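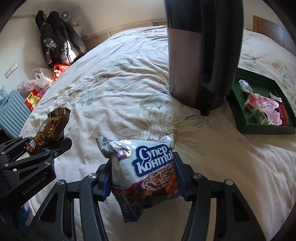 Sorting snacks on the bed, with the green tray at right.

Snack sorting for the Coston guest rooms

The spare bedroom at Heltivley is once again where the welcome trays get made up. The kitchen counter is taken in July by the jam jars, and the dining table has a leaf out for repair, so the bed is the biggest flat surface left in the house. Lina Khoury puts on an old floral quilt that can go straight in the wash, and everything gets laid out on top.

The method has not changed much since spring. Packets come out of the shopping bags and go onto the quilt first. Anything open or split is put aside for the house. Then each tray gets one filling thing, usually a wafer or a bar, and a few small sweets around it. The filling thing goes in last – if it goes in first, the small ones slide under it and guests don't find them until they clear the tray.

A few changes for this season. We have stopped putting fruit on the trays, as too much of it came back. Tea bags now go in the jar by the kettle on the landing. Jad Majali asked for a card with the breakfast times, and that will be added once the new times are settled. Please don't write the old ones on by hand.

Chocolate remains the hard part in warm weather. The upstairs rooms face west and get hot after 4 p.m., so trays with coated wafers should go up in the evening, after the blinds have been down for a while. Plain biscuits and hard candy can go up whenever it suits.
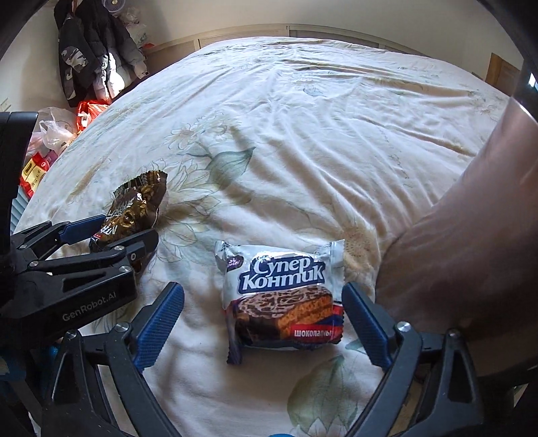 Hanan Qudah wrote in to say that she would drop the coated wafers until September and go back to sesame bars, which kept well on the trays last summer and cost less by the box. She also thinks one filling item per tray is too little for a room with two people in it, and that the second guest always ends up with the mints.

The point about double rooms is a fair one. From now on those trays get two of whatever the main item is, and the same kind, so there is no trading to be done. Sesame bars are back on the shopping list too, but the wafers we already have will be used up first.

The budget for the trays stands at 716 for the season, and 201 of that has been spent. Receipts go in the envelope inside the pantry door, with the room name on the back if the purchase was for one room only.

Trays that come down should be wiped and stacked by the linen shelf – upside down, so they don't collect dust. Leftover sealed packets go back in the snack drawer with the oldest at the front. If you are short of something, tell Nisreen Jaber before noon and it can go on that day's shop at Nasrallah.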